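Ciné-club de Narnstead
Compte rendu de la réunion du dimanche 30 mars 2025

La séance s'ouvre un peu en retard, comme souvent quand il fait beau, mais dans la bonne humeur. Le compte rendu précédent est adopté après une seule correction : le court métrage de novembre était bien projeté en version originale, merci à la personne qui l'a relevé.

1. Bilan de la rétrospective muette

La salle Curnance a accueilli 951 spectateurs sur l'ensemble du cycle, ce qui nous a tous fait très plaisir, d'autant que la dernière soirée tombait le même jour que le carnaval. On a beaucoup reparlé de l'accompagnement au piano, que plusieurs auraient aimé un peu moins présent dans les scènes calmes, et de l'intertitre resté à l'envers pendant toute une bobine — le public a ri de bon cœur et personne n'a demandé à être remboursé. Le cycle est reconduit l'an prochain, avec 3 films au lieu de cinq, pour laisser à chacun le temps de souffler.

2. Le remake de « La Dame d'Andum »

C'est le point qui nous a pris le plus de temps, et de loin. Le distributeur Ogundipe nous propose de passer la nouvelle version en avant-première, à condition de ne pas montrer l'original dans le même mois. Une partie des présents y voit une belle occasion d'attirer des spectateurs plus jeunes, qui resteraient peut-être ensuite pour le reste du programme. D'autres rappellent que l'original dure presque 100 minutes sans un seul dialogue inutile, et que la bande-annonce du nouveau laisse craindre tout le contraire.
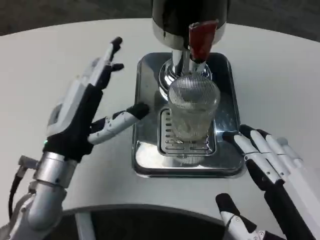

Une voix s'élève alors pour dire qu'on ne peut pas juger un film sur sa bande-annonce, que l'original lui-même avait été boudé à sa sortie, et que refuser l'avant-première serait se priver d'une discussion passionnante après la projection. La remarque est accueillie avec sympathie, même chez les plus réticents.

Après un long échange, très cordial, il est décidé d'accepter la proposition, et de programmer l'original le mois suivant, dans la copie restaurée si elle est disponible. Une présentation de quelques minutes précédera chacune des deux séances.

3. Horaires et tarifs

Les séances du soir commenceront désormais à l'heure annoncée, bandes-annonces comprises. Il a été question de supprimer ces dernières tout à fait, mais l'idée n'a pas recueilli la majorité.

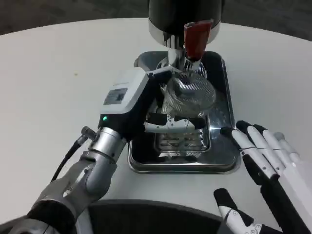
Le tarif réduit est maintenu pour les étudiants et pour les plus de 60 ans. La carte d'abonnement reste valable toute la saison, y compris pour les avant-premières, et l'on pourra désormais la prêter à un proche les soirs où l'on ne vient pas.

4. Questions diverses

Le programme imprimé sera composé en caractères un peu plus gros. On cherche toujours l'affiche du festival d'été, vue pour la dernière fois roulée derrière l'écran.

La séance est levée. La date de la prochaine réunion sera affichée à l'entrée de la salle Curnance.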